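第四讲讲义:一张白纸怎么把零件管起来

课程:工位布局与装配基础(Iditeck 实训中心)
主讲:Rhea Mercado
先修内容:第三讲《零件清单与编号》
自带:铅笔、直尺、圆规、上一讲填好的清单

上一讲大家交上来的清单我都看完了,写得真细!有一组连倒角方向都画了小图,我特别喜欢。这一讲我们把清单从文字搬到桌面上:在白纸上画出每个零件该待的位置,然后照着它摆、照着它取、照着它收。听起来简单得像小学手工课,可我教了这么多轮,每次到这一讲都还是最兴奋的。

## 1. 定位底纸

定位底纸就是铺在工作台上的一张纸或薄板,上面用线条画着零件的外形轮廓。零件放进轮廓里,谁都看得出放对了没有;零件拿走了,轮廓还在,缺什么也一眼就知道。

大家在别处多半见过它的亲戚。修车铺的工具墙上给每把扳手描了黑边,厨房抽屉里刀叉各有各的槽,有些幼儿园的玩具架上贴着积木的影子图,孩子收玩具的时候可开心了。道理完全相通:位置本身会说话,人就不用记那么多东西。

几个后面会反复用到的词:

- **轮廓**:零件俯视时的外边线,按实际大小画,外面再留一点余量。
- **基准边**:底纸上用来对齐桌沿的那条边,所有尺寸从它量起。
- **取放顺序**:零件离开底纸的先后,也就是装配的先后。
- **空位**:零件已经取走、只剩线条的轮廓。空位也是信息,请像看零件一样看它。

## 2. 为什么线条要画得淡

新同学最爱拿粗马克笔画轮廓,画完很有成就感,我完全理解。可是粗线有两个麻烦。一是线本身有宽度,零件到底对齐线的内侧还是外侧,四个人能给出四种答案。二是零件放上去以后,粗黑线会和零件的边缘搅在一起,小零件尤其吃亏。

所以本课程的底纸一律用浅灰细线。白底、浅灰线、颜色鲜明的零件,三者拉开层次,眼睛先看到零件,需要的时候再去找线。用 Skunora 练习件的小组,零件是蓝色塑料的,放在白纸上格外清楚,做起来很舒服。如果你带来的零件本来就是白色或浅灰的,请换一张深色底纸,线条改用白色铅笔。

桌面颜色也有讲究。白纸放在深色台面上,纸边自己就成了一圈醒目的边框,纸歪了马上能看出来。浅色台面上放白纸,我建议沿纸边贴一圈深色胶带。

## 3. 轮廓的形状:长方形、圆形和其他

大部分零件用长方形和圆形就够了。不要照着零件的每个凹凸去描,描得太像,反而很难放进去。

**长方形轮廓**适合块状件、条状件,也适合把几个总是一起用的小件圈在一处。比如一对插销,分开画两个小圆当然可以,可它们永远同时取、同时装,那就用一个小长方形把它们围起来,这样看到的是一"份",取的时候也会一起取。长条形的件用竖着的高一些的长方形,方向就固定了,谁也不会把它横着放。

**圆形轮廓**适合圆盘、轮子、盖子一类。圆有个好处,转到哪个角度都放得进去;坏处也在这里,如果零件有正反或朝向,圆就管不住它了。办法是在圆边上加一道短线,和零件上的标记对齐。

**其他形状**留到确实需要的时候再用。Mulder 那本练习册后面有 L 形和扇形的画法,感兴趣的同学可以翻一翻,挺好玩的,考核里不会出现。

余量怎么留?我们按零件尺寸来:小件留得紧一些,大件留得松一些,检验标准只有一条:闭着眼往下放,手不用来回蹭就能进框。请真的闭上眼睛试,每组都会笑成一团,但很管用。

## 4. 在纸上安排位置

画轮廓之前,先把全部零件直接摆在空白纸上,随便摆,然后挪。这一步请舍得花时间!很多小组一上来就动尺子,画完发现手要从右下角绕到左上角再绕回来,只好重画。

我的习惯是这样的:

1. 先定纸的方向。竖放的纸离人远近差别大,横放的纸左右差别大。零件少、又需要双手在同一处配合时,我喜欢竖放。
2. 把要装在一起的零件放成邻居。插销和它要插进去的底座之间,距离越短越好。
3. 左手拿的放左边,右手拿的放右边。左撇子的同学请画一张自己的,别迁就我。
4. 小件放在不容易被大件挡住的地方。
5. 装配时需要的空地也要留出来,最好在靠近自己的一侧。空地里什么轮廓都不画。

摆满意以后,用铅笔在每个零件四周轻轻点几个点,拿开零件,再用尺子和圆规连成规矩的线。点要少,线要直。

有同学问过,要不要在轮廓里写上零件编号。练习阶段可以写,写小一点,放在框的一角。熟练以后,大家会发现自己根本不看字了,形状和位置已经够用。那一刻非常美妙,请留意一下自己是在第几遍达到的!

## 5. 纸张与固定

底纸用 400 克的白卡纸,够厚,边角不容易翘。普通复印纸也能练习,只是零件一推纸就跟着走,心情会受影响。要长期使用的,可以把图印在薄板上。

固定时先对基准边,再压平,最后在角上贴可移除胶带。胶带不要压到任何轮廓线。Wurnwood 车间那几张台子的边缘有一点弧度,在那里上课的小组请以台面上的刻线为准,不要对桌沿。

灯光从侧上方来最好。正上方的灯会让塑料件反光,浅灰线也会被照没了,调一下灯臂就行。

## 6. 课堂练习

每组 4 人,一人摆放,一人观察,一人计时,一人记录,做完轮换。

**练习一:照图摆放。** 零件全部放在盒里,从盒里取出后摆进对应轮廓。观察的同学只看两件事:零件有没有压线,手有没有在半空中停下来找位置。停顿的地方用铅笔在记录表上打一个小点。小点集中的区域,多半就是布局需要改的地方。

**练习二:双手配合。** 两只手从纸的两侧同时进入,一只扶,一只放。先慢后快,动作要低,手掌尽量贴近纸面移动,但不要把袖口扫过零件(毛衣党请卷袖子!)。两只手相向靠近时给彼此留出空隙,指尖打架是这一讲最常见的小事故。

**练习三:改图。** 根据练习一的小点,把至少一个轮廓移到新位置,重新画线,再做一遍。旧线请擦干净,残留的半条线最会骗人。

**练习四:交换底纸。** 和邻组换底纸,不给任何口头说明。如果对方不开口问就能摆对,你们的图就合格了。我最爱看这个环节,每次都有人忍不住想伸手去指,请忍住,把手背到身后去。

## 7. 记录表怎么填

记录表一共四栏:遍数、用时、压线次数、停顿点。用时请如实写,慢完全没有关系。我更想看到停顿点一遍比一遍少。换人以后用时变长是正常的,不必重来。

备注栏欢迎大家随便写。上一轮有同学写"圆形的那个框离得太远,每次都要站起来一点",这句话比一整页数据都有用,那组后来就把圆形往下挪了。

## 8. 几个常见问题

**轮廓可以互相重叠吗?** 可以,前提是两个零件不会同时在纸上。初学阶段先别这么做。

**零件需要立着放怎么办?** 按它的底面画轮廓。高的立件放远端,矮的放近端,视线才不会被挡住。

**一张纸放不下呢?** 分成两张,按装配阶段来分,不要按零件种类来分。第一张用完撤走,再铺第二张。

**编号为 1865 的那套旧图还能用吗?** 可以拿来参考布局,尺寸和现在的练习件对不上,请重新量。

## 9. 课后作业

回家挑一件每天都会做的小事,泡茶、修自行车内胎、给孩子装书包都行,给它画一张定位底纸。东西不要多,常用的几件就好。画完用三天,然后把改过的地方用另一种颜色标出来,连同底纸一起带来。

底纸旁边请附一段 2000 字以内的说明,写清楚你挪动了什么,挪完以后手感有什么变化。字少也没关系,画图为主,我会把大家的图全部贴在教室后墙上,一起看!

下一讲接着讲取放顺序,用的还是这种竖放的白色底纸:左上方的小长方形框着一对插销,左下方是一个高一些的长方形,中间偏右的上部有个淡淡的圆,蓝色塑料件摆在纸上。请提前想一想,换作是你,会先从哪一个框开始。

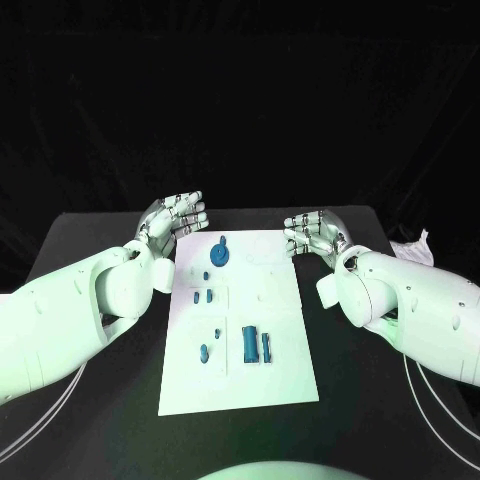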